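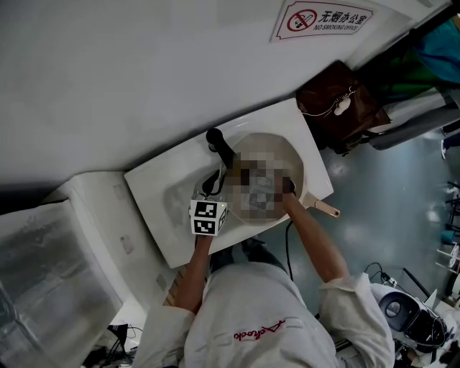
보낸이: 카시미로 쿠에스타(Casimiro Cuesta)
받는이: 살림 이야기 메일링 리스트
제목: Re: 프라이팬 길들이기, 다들 어떻게 하세요?

안녕하세요, 카시미로입니다. 한동안 눈팅만 하다가 베고냐 님 글 보고 도저히 못 참고 답장 씁니다ㅎㅎ 밑에 원문 조금씩 인용하면서 달게요.

베고냐 세구라(Begoña Segura) 님이 쓰신 글:
> 지난번에 벼룩시장에서 무쇠팬을 하나 업어 왔어요. Voturov라고
> 바닥에 찍혀 있는데 찾아봐도 정보가 별로 없네요. 녹이 꽤 있어서
> 철수세미로 밀고 기름을 발라 오븐에 구웠더니 표면이 끈적끈적해요.
> 손가락으로 누르면 지문이 남을 정도예요. 뭘 잘못한 걸까요?

기름이 많았네요! 저도 처음에 똑같이 했어요. 왠지 많이 바르면 더 튼튼하게 코팅될 것 같잖아요. 그런데 두껍게 바르면 속까지 굳지를 못하고 겉만 엿처럼 돼 버려요. 바르고 나서 '아, 실수로 발랐다, 다시 다 닦아내야지' 하는 마음으로 마른 천으로 박박 닦으세요. 기름기가 보일락 말락 할 정도면 충분합니다. 그리고 뒤집어서 구우시고요.

이미 끈적해진 건 그냥 빈 팬으로 한 시간쯤 더 구워 보세요. 저는 그걸로 절반은 살렸고, 나머지 절반은 결국 다시 벗겼습니다(그날 집에 냄새가 어찌나 나던지 저녁은 나가서 먹었어요).

> 온도는 200도로 했어요. 기름은 집에 있던 올리브유고요.

200도면 살짝 낮은 편이에요. 기름마다 다른데 저희 집 오븐에서는 조금 더 올려야 제대로 굳더라고요. 오븐 다이얼이라는 게 또 믿을 게 못 돼서, 제 건 표시보다 한참 낮게 나와요. 올리브유는 나쁘다고까지는 못 하겠는데 저는 포도씨유로 바꾸고 나서 훨씬 편해졌어요. 아마씨유가 최고라는 분들도 계시죠. 저도 혹해서 한 병 샀다가 석 달 만에 코팅이 비늘처럼 일어나는 걸 보고 조용히 찬장 안쪽으로 밀어 넣었습니다. 아직도 거기 있어요.

> 설거지할 때 세제를 쓰면 안 된다는 말이 있던데 정말인가요?
> 저희 어머니는 세제 쓰면 큰일 나는 줄 아세요.

저희 어머니도요ㅎㅎ 옛날 빨랫비누는 양잿물이 들어 있어서 기름막이 상했다고 하는데, 요즘 주방 세제 조금 쓰는 정도로는 멀쩡합니다. 저는 거의 매번 써요. 생선 구운 다음 날 팬케이크에서 고등어 맛이 나는 걸 한 번 겪고 나면 생각이 바뀌실 거예요. 진짜 조심할 건 물에 담가 두는 거랑 식기세척기입니다. 우리 집 막내가 도와준답시고 세척기에 돌린 적이 있는데, 꺼내 보니 온통 주황색이었어요. 화도 못 냈죠, 얼마나 뿌듯한 얼굴로 서 있던지!

씻은 다음에는 행주로 닦고 약한 불에 올려서 말리세요. 팬이 아직 따뜻할 때 기름 한 방울 문질러 두면 끝이에요. 글로 쓰면 번거로워 보이는데 손에 익으면 양치질이랑 비슷합니다.

> 달걀이 눌어붙지 않게 되려면 얼마나 걸릴까요?

이건 솔직히 사람마다 말이 다 달라요. 저는 두 달쯤 걸렸는데 그중 한 달은 팬 탓이 아니라 제 탓이었어요. 불을 너무 세게 썼거든요. 무쇠는 느리게 데워지고 느리게 식으니까 중간 불보다 약하게 해서 몇 분 기다렸다가 버터를 넣어 보세요. 버터가 조용히 거품을 내면 달걀을 넣고, 갈색으로 타 버리면 너무 뜨거운 거예요. 처음 몇 주는 달걀 말고 베이컨이나 감자, 양파 같은 걸 많이 볶으시고요. 토마토소스는 한참 나중에요. 저는 첫 주에 샥슈카를 했다가 쇠 맛 나는 저녁을 먹었습니다.

아, 그리고 Voturov요! 저도 정확히는 모르는데 Clullberg 살 때 옆집 할아버지가 같은 이름이 찍힌 냄비를 갖고 계셨어요. 뚜껑 없이 냄비만요. 바닥에 1071이라고 찍혀 있었는데 연도일 리는 없으니 모델 번호겠죠? 베고냐 님 팬에도 숫자가 있으면 알려 주세요, 엄청 궁금합니다. 혹시 바닥에 둥근 테가 둘러져 있으면 꽤 옛날 물건일 수도 있어요. 화덕에 걸쳐 쓰던 시절 모양이라고 들었습니다.

무게도 한번 재 보세요. 제가 제일 아끼는 팬은 2995그램이에요(네, 저울에 올려 봤습니다). 오래된 건 벽이 얇아서 같은 크기라도 가벼운 경우가 많대요. 손목 안 좋은 저로서는 가벼운 쪽이 부러울 따름이고요. 달걀용으로 쓰는 작은 건 900그램이 거의 다 되는데 아침에는 이것만 손이 갑니다.

참, 3월에 Trisstead에서 또 벼룩시장이 열린다고 하던데 가시는 분 계신가요? 작년에 갔을 때는 주방용품이 안쪽 골목에 몰려 있었어요. 일찍 가야 합니다. 아홉 시에 도착했더니 괜찮은 건 벌써 다 팔리고 손잡이 부러진 와플 팬만 남아 있더라고요. 그걸 또 샀어요, 제가. 고칠 방법 아시는 분은 따로 메일 주세요.

베고냐 님, 다시 구우시면 결과 꼭 올려 주세요. 끈적한 채로 포기하시면 안 돼요!

카시미로 드림

추신: 지난달에 누가 물어보신 굵은소금으로 문지르는 방법, 저는 좋아합니다. 소금이 좀 아깝긴 한데 눌어붙은 치즈에는 그만한 게 없어요. 감자 반쪽을 잘라서 수세미처럼 쓰시면 손도 덜 아파요.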